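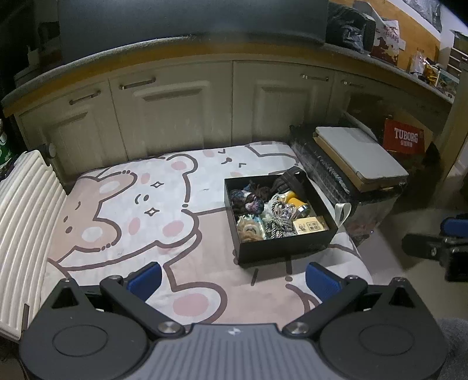

News > Press releases > Shopping and money

Hemmin Shoppers' League asks what the "keepsake box" fee is paying for

June 28, 2024

The Hemmin Shoppers' League today called on online gift stores to stop adding a "keepsake box" charge to orders unless they can say plainly what the customer gets for it. The League has read 582 order receipts sent in by members this spring. In 30 of them the fee was higher than the price of the gift inside.

Stores describe the fee in warm terms. It covers "presentation," "care in packing" and, in one case, "the moment of opening." The League wrote to every store named on the receipts and asked what those words mean in dollars. Only 3 sent back an answer with a number in it, and two of those numbers did not match the fee on the receipt.

"I'm told the box makes the gift feel more special," said Godelieve Van den Broek, who chairs the League. "Maybe it does. I would like to see somebody show me, and I would like the box left out of my cart until I ask for it."

That last point has brought in the most complaints. Many members said the box was already ticked when they reached the payment page. Some found the fee only after the order had shipped. Refund requests were often turned down on the grounds that the box had been "used." 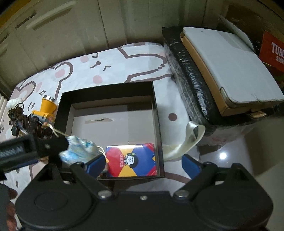

Stores also lean hard on the idea that a gift box will be kept for years. The League has not found good support for this. A shallow box with black outer walls and a pale inside looks smart enough next to the end of a cream satin ribbon, and plenty of us have put one on a shelf meaning to find a purpose for it. Whether it then holds letters or dust is another matter, and "most customers keep it forever" is a claim that ought to come with a survey attached. When the League asked to see such a survey, it was sent a link to a sales page.

The League is just as doubtful about a voluntary label called the Nader Mark, which some stores have started to show at checkout. The mark is meant to tell shoppers that packaging fees are "fair and clear." According to its own rules, stores fill out the form themselves and no outside party checks it. Members sent in receipts from stores that carry the mark and from stores that don't, and the League could see no difference in how the fee was shown.

"A label you award to yourself is an ad," said Cirilo Espinoza, who read the receipts for the League. "It may be an honest ad. We have no way to know, and neither does the shopper."

The League is asking stores to do the following:

Leave the box unticked at the start of checkout.
Show the fee on the product page, next to the price of the gift.
Refund the fee on request when the customer did not choose the box.
Drop the word "keepsake" or back it up.

It is not asking for a ban. Some people want a nice box and are happy to pay for one. The League also admits the limits of its own work. Members chose which receipts to send, and people who feel cheated are more likely to dig out a receipt than people who don't. The results should not be read as a picture of all online gift sales.

A short guide to spotting packaging fees has been printed in a run of 700 copies and can be picked up free at the League's front desk. Shoppers who would like their receipts added to the next round may send copies, with card details blacked out, by mail or in person.

Press contact: Paweena Duangkaew, Hemmin Shoppers' League

This site uses cookies to remember your settings. By continuing to browse you accept our use of cookies. Accept | Manage choices

Comments

Nipon Limsakul
I paid for the box on a birthday order and it showed up in a plain padded mailer. Two emails later I had a coupon for another box.

Chalerm Ongart
I kind of like the boxes, sorry. But yes, the ticked-by-default thing is sneaky and I missed it too.

gail_m
Does the guide cover gift wrap fees at regular stores or only online?

Nipon Limsakul
Gail, the copy I picked up is online only.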